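Sorting and carrying washing: questions we get asked

This page covers the questions that come in most often about baskets, sorting and putting things away. It goes with the Calloway home guides. If you bought a basket from us and it has a fault, please use the returns page.

How many baskets do I need?

For one or two people, one basket for dirty washing and one for clean is enough. Families usually want a second one for dirty things so that darks and lights can be kept apart from the start. More than that tends to fill up the floor. If you only have room for one, use it for clean washing and keep the dirty things in a cloth bag on the back of a door.

Should the sides be solid or have holes?

Holes are better for almost everything. Air gets through, damp socks are less likely to go sour at the bottom, and a basket with holes is lighter to carry. The drawback is that thin straps and drawstrings find their way through and catch. Solid sides are worth having if you carry wet washing through a carpeted room, where drips matter.

Plastic or wicker?

Plastic, if it is going to be used for anything damp. It can be wiped down or rinsed in the bath. Wicker looks nice but the ends work loose after a while and pull threads in knitwear. If you already have a wicker basket, line it with an old pillowcase.

Where is the best place to put the basket while I sort?

Raised off the floor if you can manage it. A low wooden stool will take a small rectangular basket, and you can stand over it and drop things in without bending all the way down. Check that the base of the basket sits fully on the top. A basket that overhangs will tip once it has jeans in one end.
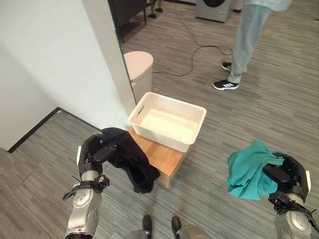 Harriet Whitlock wrote in to say that she gave up on a stool and uses the end of the bed instead. Her reason was that she kept moving the stool to get at the wardrobe and then forgetting where she had put it. She also asked us to point out that a bed is no good for anything damp, and we agree.

We still think a stool is the better choice if it can stay put. The bed works if you clear it the same day.

Do I need to sort by colour?

Black and very dark things should go in together, at least for the first few washes. After that most everyday cottons can be mixed at 30 degrees without trouble. Mid colours such as teal, green and rust are where people get caught out. They look safe next to black but will pick up a dull tone over time, and they can also give off colour of their own when new. We put them with other mid colours until they have been through the machine six times. White goes on its own.

What about cloths and dusters?

Keep them out of the clothes wash. Microfibre in particular holds on to fluff and then lets go of it all over your dark clothes. Wash cleaning cloths together, without fabric conditioner, and dry them flat or over a rail. Tea towels can go with bath towels if they are not greasy.

Is it better to sort before washing or after?

Both, but they are different jobs. Before washing you sort by colour and by how hot the wash can be. After drying you sort by person, or by drawer if you live alone. Doing the second sort as you take things off the airer saves handling everything twice. Pick up a piece in each hand, look at which pile each belongs to, and put them down. It is slow for the first few goes and then it is quick.

Should I fold into the basket or fold later?

Fold into the basket if you can. Clothes that sit in a heap overnight will crease, and black cotton shows every line. If you have not got time, lay the long things over the top edge so that they hang down and only put small things in the middle. Trousers, dresses and shirts can wait like that until the evening.

My clean black clothes are covered in bits. What am I doing wrong?

Usually one of these:

A tissue in a pocket.
Towels in the same load.
A filter that has not been emptied.
The basket itself. Fluff collects in the corners and in the holes, and goes straight back on to clean things.

For the last one, turn the basket over and tap it out, then go round the inside with a damp cloth. A soft toothbrush gets into small holes. We do ours on a Sunday.

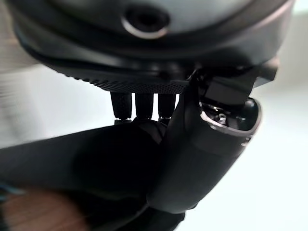 Dry it properly before you put anything back in. If there is a slot handle at the end, run a finger along the inside edge while you are there. Moulded plastic sometimes has a sharp seam on the underside of the handle, and it will snag tights and fine knits as you lift them past. A nail file takes it off in a minute.

How heavy should a full basket be?

Light enough to carry with both hands and see your feet. If you have to lean back to lift it, take some out. On the stairs, carry a half load and go twice. Handles at the short ends mean holding the basket lengthways across your body, so measure your doorways before buying a long one.

Where should I keep the bin?

Near where you sort, on the far side of the basket so you do not kick it. Labels, tissues, loose threads and dryer fluff all have to go somewhere, and they end up on the carpet if the bin is in another room. One with a lid stops small socks from falling in. It does happen.

Which baskets do you sell?

There are two at the moment. The Tistivard is the smaller one, white, with holes all over the sides. The Zirkasow is deeper and comes in white or grey. Both stack when empty. We ordered roughly 1000 of the Zirkasow in January and the grey is running low.

Do you sell the stool as well?

Not at present. We did stock one made by Fistent but it has been discontinued. Any low, steady stool with a flat top will do. Try it with a full basket on it before you decide where it is going to live.

Can I send in a question?

Yes, use the form at the foot of the page. We read all of them and add to this list when the same thing comes up more than once.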